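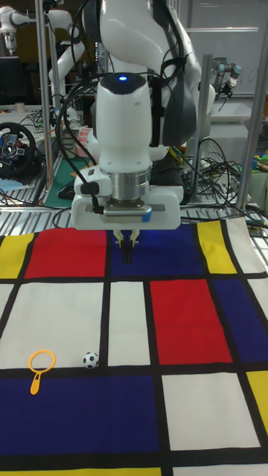

7 Recording demonstrations on a patterned mat

7.1 Before you start

This section covers recording pick-and-place examples with the Virk controller and one arm. It assumes that the arm has been homed and that the fixed camera has passed the check in section 6. If either has been moved, go back and repeat that check first.

Use a mat from the approved list. Printed mats with large blocks of color are listed as class P, plain mats as class S. Do not mix classes within one batch.

7.2 Laying out the workspace

1. Spread the mat so that its far edge runs parallel to the slatted edge of the table. Small curls at the corners are acceptable if no object will be placed within reach of them.

2. Open the task card in Prokilbridge and note the object list. Cards for class P mats name two small objects, for example a toy magnifying glass and a small soccer ball.

3. Place both objects on the start block named on the card. Leave enough space between them for the open fingers to come down on either one.

4. Check that the gripper cable has slack on the left side of the housing and does not hang between the camera and the mat.

5. Jog the arm to the ready pose, with the wrist pointing straight down and the fingers just above the mat.

CAUTION: The fingers have no contact sensing. Below the ready height, use slow jog only.

Note: Other equipment on neighboring benches may stay in view. Do not rearrange it partway through a batch. A change in the background between episodes is logged as a new setup and needs a new setup number.

7.3 Recording an episode

1. Press Arm, then Record. The episode counter advances when recording starts, including for episodes that are later discarded.

2. Hold the ready pose until the tone sounds.

3. Guide the gripper to the first object on the card. Approach from above, close, lift, and move to the target block.

4. Lower, open, and raise the wrist clear before moving sideways.

5. Repeat for the second object.

6. Return to the ready pose and press Stop.

7. Mark the episode Keep, Discard or Review. Mark Review if an object rolled after release but came to rest inside the target block.

An episode may last up to 70 seconds. The controller stops recording at the limit and marks the episode Discard – this cannot be overridden from the pendant.

Note: Hesitation is acceptable. Do not trim pauses by hand, as the export step does its own trimming. A missed grasp followed by a second attempt may be kept if the card has "recovery" set to yes.

7.4 Between episodes

Reset the objects by hand with the arm disarmed. Vary their position and heading inside the start block; the card shows the permitted area. Smooth the mat only if it has shifted. If a black line on the mat no longer matches the overlay on the operator screen, stop and redo step 1 of 7.2.

7.5 Closing a batch

A full batch is 87 kept episodes. When the counter reaches this number, choose Close batch and wait for the upload to Ondotport to finish before powering down the controller.

Error 2098 during upload means that the setup number is missing from one or more episodes. Enter it under Batch – Details and retry. Do not re-record.

Requests for new task cards or changes to the mat list go to Anwara Bhuiyan at Grudthorpe.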